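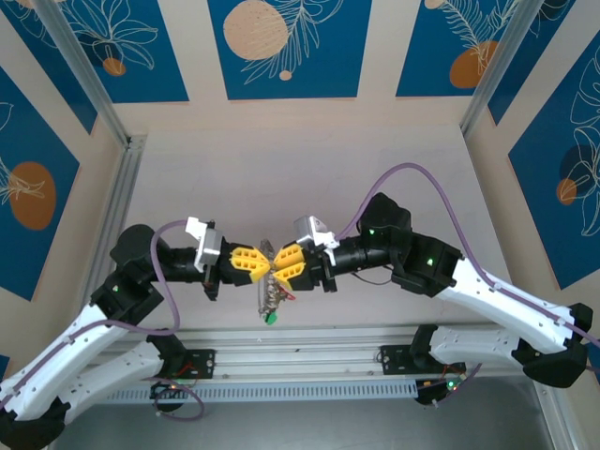

Figure 3. Handover step of the two-arm task, yellow grippers facing each other with the small metallic object between them.

3.2 Collecting the demonstrations

I did nearly all the teleoperation myself, so take this part as one person's notes! We drove both follower arms from a pair of hand-held leader arms, and the software (a lightly patched copy of Grimow) logged joint positions and video together. After a couple of practice afternoons I got through 405 demonstrations, 17 of which we threw out – mostly my fault, letting go with one hand before I'd properly closed the other.

The handover in Figure 3 is the bit I found hardest. The object is small, the lattice-patterned fingers have to meet it from both sides, and with no force feedback you're going on eyesight alone. I tried hand-guiding the arms first, as Sjöberg suggests for single-arm work, but I needed 2 people for that and our hands kept blocking the view. Remote control was slower to learn and far nicer once I had it.

One habit crept in that I only noticed on a Friday, scrolling through the logs: I'd started pausing before each transfer, just to line things up. We left those pauses in (the policy picked them up too, bless it) and trimmed them only for the comparison in Section 4.1. Operators at our Ulach site got the same written instructions, plus a warning about my pauses.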